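NOTA DE PRENSA

Bameck y Nartey ponen en marcha Tumero, un servicio de recogida y renovación de mesas de trabajo usadas

El servicio empieza en abril y está dirigido a bibliotecas, academias, oficinas y talleres de la comarca de Fenedmont

Fenedmont. El fabricante de mobiliario Bameck y la empresa de transporte y montaje Nartey han firmado un acuerdo para recoger mesas usadas, renovar el tablero y devolverlas a su propietario o ponerlas de nuevo a la venta. El servicio se llama Tumero y admite solicitudes a partir de abril. En una primera fase se prestará en Fenedmont y en los municipios vecinos.

Hasta ahora, Bameck reparaba mesas de forma ocasional, casi siempre a petición de clientes antiguos. Los encargos se atendían cuando quedaba un hueco en la fabricación y el plazo de entrega podía alargarse varios meses. Con Tumero, la renovación pasa a tener un taller propio, personal asignado y tarifas publicadas.

«Nos llegaban mesas con la estructura en perfecto estado y el tablero muy castigado, y el cliente daba por hecho que había que tirarlas», explica Yayra Lamptey, directora general de Bameck. «Una pata de acero dura décadas. El tablero sufre mucho más, y cambiarlo o repasarlo cuesta bastante menos que comprar una mesa completa.»

Cómo funciona el servicio

El cliente envía una solicitud con las medidas de las mesas, el número de unidades y varias fotografías de la superficie y de los cantos. El taller responde con un presupuesto orientativo en un plazo de 4 días laborables. Si se acepta, Nartey recoge las mesas en el domicilio indicado y las traslada a Fenedmont, donde se hace una segunda revisión con las piezas ya desmontadas. El precio definitivo se comunica tras esa revisión y el cliente puede rechazarlo; en tal caso solo paga el transporte de ida y vuelta.

La renovación se ofrece en dos modalidades. La básica comprende limpieza, reparación de golpes en los cantos, ajuste de la tornillería y sustitución de los tacos niveladores. La completa añade un tablero nuevo, cortado a la medida de la estructura existente. En ambas modalidades la mesa sale del taller con una etiqueta bajo el tablero en la que constan el mes de la intervención y las piezas cambiadas.

Durante los primeros meses los tableros nuevos se servirán en tres acabados: blanco, gris claro y haya. El blanco es, según los pedidos que Bameck ha recibido en los últimos años, el que más solicitan las academias y los espacios de estudio. La empresa prevé ampliar la carta de colores cuando se conozca mejor la demanda.

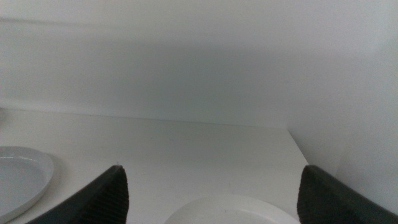

Tablero blanco con pared blanca al fondo y lateral gris claro.

El plazo máximo de entrega será de 15 días laborables desde la aceptación del presupuesto definitivo. Para los clientes que no puedan prescindir de las mesas durante ese tiempo, Nartey dejará en depósito mesas plegables de sustitución, sin coste en los pedidos de renovación completa y con una tarifa por unidad en los de renovación básica. Las mesas de sustitución deben pedirse junto con la solicitud inicial.

Una prueba previa en la biblioteca municipal

Antes de abrir el servicio al público, las dos empresas hicieron una prueba con el mobiliario de la sala de estudio de la biblioteca municipal de Fenedmont. Se renovaron 42 mesas en varias tandas, de manera que la sala siguió abierta en su horario habitual. La mayor parte de los trabajos de carga y descarga se hizo antes de las ocho de la mañana.

«Teníamos mesas cojas, cantos levantados y tableros rayados con bolígrafo que ya no se limpiaban con nada», cuenta Guðlaug Vídalín, responsable de la biblioteca. «Pedimos que se conservaran las estructuras porque encajan con los pasos de cable que hay en el suelo. Unas mesas nuevas nos habrían obligado a mover las tomas de corriente.»

La prueba sirvió para corregir varios aspectos del procedimiento. El primer lote se desmontó en la propia sala y generó ruido y polvo, por lo que en los siguientes se trasladaron las mesas enteras. También se cambió el modo de identificar las piezas: las etiquetas adhesivas se desprendían durante la limpieza y se sustituyeron por chapas numeradas que van atornilladas a la estructura. Por último, se decidió medir cada tablero por separado. Mesas del mismo modelo y del mismo año presentaban diferencias de hasta 2 milímetros, suficientes para que un tablero cortado en serie no asentara bien sobre el bastidor.

Mawuli Tetteh, jefe de operaciones de Nartey, señala que el embalaje fue lo que más trabajo dio. «Una mesa usada no viene en caja. Cada una tiene su altura y su forma, y si las apilas sin más se rozan unas con otras por el camino. Hemos preparado unos bastidores para el camión en los que van de canto y sujetas por la estructura.»

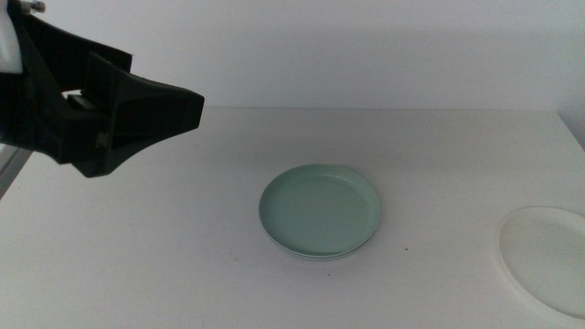 Qué mesas se admiten

Tumero admite mesas de estructura metálica o de madera maciza con tablero plano, de cualquier fabricante. Quedan fuera por el momento las mesas de cristal, las de piedra y las que llevan mecanismos eléctricos de elevación. Las mesas extensibles se estudian caso por caso, a la vista de las guías y los herrajes. El pedido mínimo es de 4 unidades, que pueden ser de modelos distintos siempre que se recojan en la misma dirección.

Los tableros retirados se clasifican en el taller. Los que conservan una zona aprovechable se recortan para hacer estantes, bandejas y tapas de cajón, que Bameck utiliza en sus propios muebles auxiliares. El resto se entrega a un gestor de residuos y el cliente recibe una copia del justificante de entrega si lo pide.

Cuando el propietario no quiere recuperar las mesas, puede cederlas a Tumero. En ese caso la recogida es gratuita a partir de 15 unidades. Las mesas cedidas se renuevan y se venden en la exposición de Bameck, identificadas como mobiliario recuperado y con la misma garantía que las de los clientes: dos años para el tablero y uno para los herrajes.

«La garantía fue lo que más discutimos», reconoce Ylva Strand, responsable de Tumero. «Sobre el tablero no había dudas, porque lo ponemos nosotros. En la estructura hay piezas que no hemos fabricado y que llevan años en uso. Al final cubrimos todo lo que se cambia o se ajusta en el taller, y lo que no se toca queda anotado en la hoja de entrega.»

Recomendaciones de mantenimiento

Con cada entrega se incluye una hoja con indicaciones de uso. Para los tableros lisos se aconseja un paño húmedo con jabón neutro y secar a continuación. Conviene evitar los estropajos, el alcohol de uso frecuente y los limpiadores con partículas, que matan el brillo y dejan zonas donde la suciedad se agarra. Los tornillos de unión entre tablero y estructura deben repasarse una vez al año, sin apretarlos en exceso. En los tableros blancos se desaconseja dejar papel impreso o periódicos bajo peso durante mucho tiempo.

Solicitudes y visitas

Las tarifas y el formulario de solicitud pueden consultarse en la página de Bameck y en el mostrador de la exposición de Fenedmont. Las empresas y centros que lo deseen pueden concertar una visita al taller, siempre por la mañana, entre las nueve y las doce, para ver muestras de los tres acabados y de cada tipo de canto.

Sobre Bameck

Bameck fabrica mesas, estanterías y muebles auxiliares para oficinas, bibliotecas y centros de formación. Tiene su taller y su exposición en Fenedmont.

Sobre Nartey

Nartey se dedica al transporte, montaje y traslado de mobiliario para empresas y centros públicos. Se encarga de la recogida, la entrega y las mesas de sustitución del servicio Tumero.

Contacto para medios

Gifty Sowah
Departamento de comunicación, Bameck
Atención a medios de nueve a catorce horas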